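Last updated: July

Up at 5:30 to look at the furnace estimate again before work. It hasn't changed. The Silthorpe people want $1,685 to replace the blower and the control board, or I can pay $560 for the blower alone and hope the board holds through winter. The furnace is 26 years old, so hoping is most of the plan either way.

I called Wong at lunch for a second price. They can't come until after the holiday week. The woman on the phone said July is the right time to do it — by October they're booked solid.
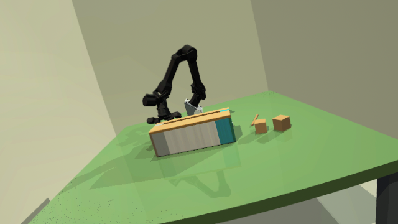
Is it worth fixing a furnace that old? For one or two more winters, probably, if the heat exchanger is sound and the repair stays well under the price of a new unit.

The exchanger was checked last fall and passed. I found the slip in the kitchen drawer under the water bills. I also found the warranty card, expired, and a coupon for Nultolico filters that I never used.

After supper I went down and vacuumed around the burner compartment. Changed the filter, which was gray all the way through. Wrote the date on the new one in marker. The basement was at 52 percent humidity, lower than last summer, so the dehumidifier is doing its job. The drain hose still has a kink near the floor drain and I need to cut it shorter.
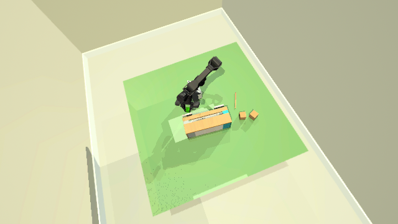
Murray Bélanger wrote back this evening that he would do the blower and leave the board alone, as his own board ran nine years after the first bad reading. He also said to ask for the old part back.

I'll wait for the Wong price. Tomorrow: hose, bank, call about the gutters.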